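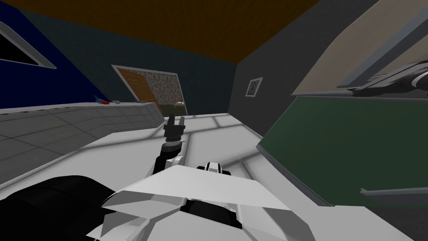

Vol. 7, No. 3

REVIEW: Stiltetus two-arm robot kit with room simulator
By Hafiz Hutapea
11/07/2025

The Stiltetus kit costs $2320 for both arms, the torso shell, the cabling and a license for the simulator. I bought mine in September and built it in the shared workshop in Flutdale, on the bench nearest the compressor. The first three weeks went to the simulator, and that is the part I can judge best, so it gets the most space.

You start by picking a room. I used the one called Estell, which has a white tiled floor, a long gray counter down the left side and a doorway in the back wall. The default view is from the robot itself, looking out over its own white shell. It takes some getting used to. The shell fills a good part of the bottom of the view, and anything close to the torso is hard to see. With one arm stretched out toward the doorway and the other raised at the upper right, I could judge the direction of the gripper fairly well but not its distance. The shadows on the floor help. So do the grid lines.

Graphics are basic. Walls are flat color and the small items on the counter are hard to make out from across the room. I did not mind this, and it ran without trouble on the workshop's old desktop. Anyone who wants to train a vision system on it should look at the room files before paying.

Moving the arms is done with a gamepad or a script. The gamepad mapping is poor. Switching from one arm to the other takes two buttons, and I often moved the wrong one. Scripts are much better. The commands are short, the error messages name the joint that caused the problem, and a saved pose can be sent to the real arm without changes.

The hardware build took me 7 evenings. There are 189 screws in the bag and four of mine had damaged heads. Chávez, the dealer, mailed replacements without charging me. The printed manual has the shoulder bearing on the wrong side in step 12. Use the PDF.

Real arm against simulated arm: the elbow sags under load and the simulator does not model it. With nothing in the gripper the two agreed to within 3 mm at the fingertips. With a full coffee mug they did not agree at all well, and I had to add an offset by hand.

Good: script commands, error messages, dealer support.
Bad: gamepad mapping, printed manual, no load model.

I am keeping it. The simulator is also sold alone, and I would buy that first.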